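Cleaning and Reassembling a Reusable Water Bottle

Tritberg Community Learning Center
Household Skills Guides – Kitchen and Everyday Items

Prepared by Meron Gebremichael. Reviewed by Iddrisu Annan. Last updated in August.

This guide sets out the procedure for cleaning a reusable bottle with a stainless-steel neck and a separate screw cap. It is intended for residents who use the shared kitchens at Teshome House and for anyone who borrows a bottle from the front desk. The same procedure may be followed at home.

Bottles with a built-in straw or a filter cartridge are covered in a separate guide and should not be cleaned by this method.

What you will need

Mild dish soap
A long-handled bottle brush
A small, soft brush for the threads
Baking soda
A clean, dry dish towel
A drying rack

Do not use steel wool, scouring powder or bleach. Steel wool will mark a painted or powder-coated body, and bleach can pit the metal inside.

Before you begin

Clear a section of table or counter and wipe it with a damp cloth, then dry it. A plain, light-colored surface is preferred, as a dropped gasket is easily found on it. Remove the cap and empty the bottle into the sink. Caps should be kept beside the bottle they came from; the center owns bottles in two sizes, and the caps do not interchange.

Step 1. Inspect the neck

Hold the bottle upright by the lower half of the body, with the open rim facing up, and look at the threads under good light. Residue tends to collect in the lowest groove, where the metal meets the body.

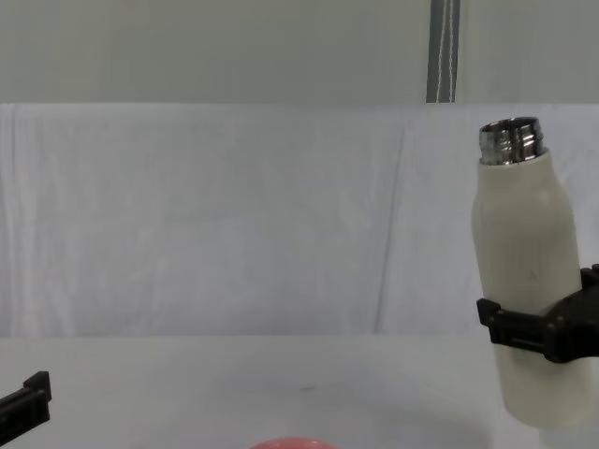
Run a fingertip once around the rim. It should feel smooth all the way around. A bottle with a dent or a sharp spot on the rim should be set aside and reported to the front desk, since the cap may no longer seal. Small scuffs on the outside of the body do not affect use and need not be reported.

Step 2. Wash the inside

Add a few drops of dish soap and fill the bottle halfway with warm water. Insert the long brush and work it up and down, then in a circle against the base. Turn the brush against the shoulder as well, where the bottle narrows; this area is often missed. Pour out the water and rinse until no suds remain.

If an odor remains, add one tablespoon of baking soda, fill the bottle with warm water and let it stand uncapped overnight. Rinse twice in the morning.

Step 3. Clean the threads and the cap

Dip the small brush in soapy water and follow the threads around the neck. Next, remove the gasket from inside the cap. A fingernail or the handle of a teaspoon is usually enough to lift it. Wash the gasket and the cap separately, and rinse both.

Step 4. Dry all parts

Place the bottle upside down on the rack and lay the cap and gasket next to it. Allow the parts to dry fully before they are put back together – a capped bottle with moisture inside will develop a stale smell within a day or two. Dry the outside with the towel and wipe the work surface again before laying out clean parts.

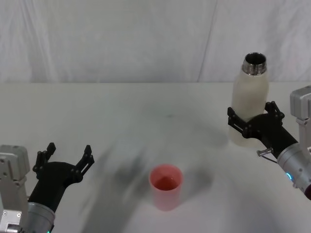 Step 5. Reassemble

Press the gasket into its groove and check that it lies flat. Set the cap on the neck and turn it gently to the left until the threads drop into place, then to the right until it is snug. Do not force it. A cap that sits at an angle has been cross-threaded and should be removed and started again.

To test the seal, fill the bottle with water, close it and hold it upside down over the sink for 40 seconds. If water appears at the neck, reseat the gasket and repeat the test.

Storage

Store clean bottles uncapped on the second shelf of the kitchen cabinet, with caps in the bin marked for their size. The larger bottles hold 800 milliliters and the shelf has been set to their height.

Replacement gaskets are available from Bereket Abera at the front desk. Residents are asked to bring the old gasket with them so that the size can be matched.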